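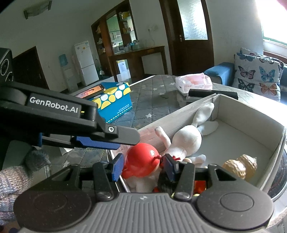

## About Collet

Collet buys, sorts, mends and resells small toys. We mean the small stuff: figures that fit in a coat pocket, knitted dolls, wind-up things that no longer wind, loose hats and hooves and wheels. We work out of two rooms behind a tile store, and most of what we own is in shallow cardboard boxes.

We have read a lot of About pages while putting off writing this one. Nearly all of them say the founders had a dream. We had a basement full of toys from a flea market stall that was closing down, and a suspicion that the market for used toys was worse run than it needed to be. We still have the suspicion.

## What we doubt

Used toys get sold with a lot of soft language. "Pre-loved" is the one we like least. Some toys were loved, plenty were stepped on, and a buyer can't tell which from an adjective. Our listings say "used" and then say what is wrong: seam open at left arm, paint gone from nose, smells faintly of attic.

We also have doubts about "vintage." Sellers put it on anything with a bit of wear, and wear is easy to come by. A doll that spent one summer on a back porch can look older than one that spent decades in a drawer. If we know the age of a toy, we give it and say how we know. Usually we don't know, so the age line is blank, and yes, it costs us sales.

Then there is "saved from landfill." Maybe. A toy that comes to us might otherwise have gone to a cousin, a church sale or the back of a closet for another ten years. We can't prove where it would have ended up, so we don't put a number on it. Customers have asked for a badge to show on their own websites. We don't have one.

## How a box gets sorted

Toys arrive mixed. A white knitted rabbit with something red near its neck will share a box with a whitish figure under a glossy red cap, a tuft of black fiber and something shiny in red and orange, and all of it has to be told apart before anyone can set a price. People expect a system with bins and labels by the hundred. Ours is plainer.

The first pass is for parts. Anything that might have come off something else stays in the same box until the box is finished. We used to pull the loose bits out on day one and keep them in jars, and it was a bad idea. A tuft that looks like trash on Monday is a tail by the end of the week, and by then the jar has four other tufts in it. So the fluff stays with the rabbit, whether or not it belongs there.

The second pass is for material. Knitted and sewn toys go one way, hard ones the other. Knitted toys are slow. Ears stretch, stuffing shifts into the feet, and yarn that looks sound can give way where a limb joins the body. We press along every seam by hand. We have tried doing it faster and got more returns.

The third pass is the argument. This is where we decide whether something gets mended, sold as it is, or put in the odds box. A toy can sit here for 3 months. We're not proud of that, but we have looked at the toys we decided on quickly and the toys we decided on slowly, and the slow pile has fewer mistakes in it.

## Mending, and when we don't

We mend less than people think we should. A darned ear in matching yarn is fine, and so is a tail sewn back on. Repainting a face is something else. It rarely looks right, and it turns a worn toy into a toy with somebody else's expression. If a face is mostly gone, we sell it mostly gone and take a picture up close.

Ribbons are a running disagreement. Some customers want the old one kept no matter how thin it is, and others want a fresh one in the same color. Our rule is that an original-looking ribbon stays put unless it is coming apart, and a new one is always mentioned in the listing. We know that "original-looking" is a weak phrase. We haven't found a stronger one that we could defend.

We don't wash hard toys in anything harsher than dish soap, and we don't wash knitted ones at all unless we have a scrap of the same yarn to try it on first. Red is the color we trust least. It runs when you least expect it, and it runs onto white.

## The boxes

We get asked why we don't use clear plastic tubs. We bought a stack of them once, under the name Skinitz, which was supposed to be our tidy, modern storage line as well as our own shelving fix. The lids trapped damp, the soft toys came out limp, and the line lasted one winter. If you own a Skinitz tub, use it for bricks.

Open cardboard is what we went back to. The sides scuff and the corners soften, and the inside of an old one picks up color from whatever has been leaning on it. They are low enough that you can see everything without digging, and digging is how small parts get lost. When one gives out we flatten it and get another.

Last year we sorted 845 boxes. We mention it because customers ask how big we are. It says nothing about how good we are, and we'd be wary of any company that let a number like that do the talking.

## What we sell

There are two lines, and they are easy to mix up, so:

- **Pundo** is for single toys, each listed with its faults. Knitted animals do best here. Prices are fixed. We don't run countdown timers or tell you that eleven other people are looking.
- **Sania** is for mixed boxes of parts and unfinished repairs, sold by weight to people who mend or make things. A Sania box may contain a hat with no head to put it on. We will not search one for a specific item before you buy it, however nicely you ask.

The Pundo list usually has over 500 toys on it. It isn't updated in real time, whatever the website template tried to make us claim in the footer. We update it on Saturday mornings, and if two people buy the same rabbit in between, the first one gets it and the second gets a refund and an apology.

## Selling to us

Send a picture of the whole box before you sort it. Please don't clean anything, and please don't throw out the bits that seem to belong to nothing. We would sooner pay postage on some fluff than find out later that it was a mane.

We make one offer per box. We have been told this is a hard line to take with people clearing out a family home, and perhaps it is, but haggling rewards the seller who has the most time to spare. If the offer seems low, try somewhere else first. It stays open for 3 months, so you lose nothing by checking.

We don't value toys for insurance. We have seen some of the valuations that are out there and would rather stay out of it.

## Visiting

The front room is open on Saturday until 2. You can look through any box on the long table. Put things back in the box they came out of, even if you are sure they belong in another one. Tell us instead. You might be right, and we'll want to see the two pieces side by side before we agree.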